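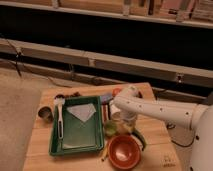
Written by the Learning Team, Stetuvis Science Centre
For readers aged 8 to 11
January 2026

How does a robot learn to put things in the right place?

Imagine that a visitor comes to your home and offers to help you lay the table. You would say, "Put the jar next to the tray, please," and the visitor would do it. People find this easy. For a robot, it is a difficult job, and researchers in many countries are working on it.

At the Grelside laboratory, a team wanted to find out whether a robot arm could learn this kind of task by copying. The study was called Skastden. It began in September and used a table, a green tray, a bowl and a collection of small things of different shapes.

Learning by copying

In the past, most robots were given a list of exact movements. Such a robot could repeat its movements all day, but if you moved the bowl a little to one side, it would reach for the old place and find only air.

The Skastden team used another method, called imitation learning. To imitate means to copy. First, a person guides the arm through a task from start to finish. This is called a demonstration. The computer records how each joint of the arm moves and what the cameras see at the same moment. Then the person does it again, with the objects in new places.

The team recorded 200 demonstrations. The computer searched through them for patterns, such as how the arm slows down before the gripper closes. The gripper is the part at the end of the arm, and it does the work of a hand.

Why use so many objects?

A lime is round and can roll. A bowl is wide, and a gripper may have to take hold of it by the rim. If a robot practised only with limes, it would know very little about bowls. A crowded table is also harder than a tidy one, as the arm must reach one object without knocking over its neighbours.

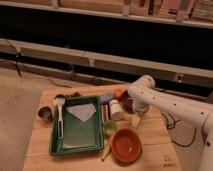

Sampaio, who wrote to us after reading an earlier version of this page, asked whether the robot knows what a lime is. Does it know that limes are sour, or does it only see a green shape?

The robot does not know about taste. To the computer, a picture is a very large set of numbers. It learns that certain patterns of numbers go with certain movements. You know far more about a lime than the robot does, even if you have never picked one up.

What did the team find?

After training, the robot was tested with 23 arrangements that it had not met before. It completed 14 of them without help. In the others, it often chose the correct object but closed the gripper too early.

The team then changed one thing. They added demonstrations in which the person made a small mistake on purpose and put it right.

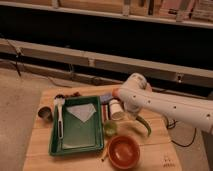 With these extra recordings, the robot became better at trying again after a missed grip. The researchers think that the first set of demonstrations had been too perfect. The robot had never been shown what to do when something went wrong, so it had nothing to copy.

There is still much to learn. The team does not yet know whether the same method would work in a different room, with different light. Further tests are planned.

Try it yourself

Ask a partner to close their eyes. Place a spoon, a cup and a soft toy on a table. Using words only, guide your partner's hand to the cup. Then move the objects and try again. Which instructions worked both times, and which worked only once?

Words to remember

Demonstration: one complete example of a task, shown to the robot.
Gripper: the part of a robot arm that holds things.
Imitation learning: a way of teaching a robot by giving it examples to copy.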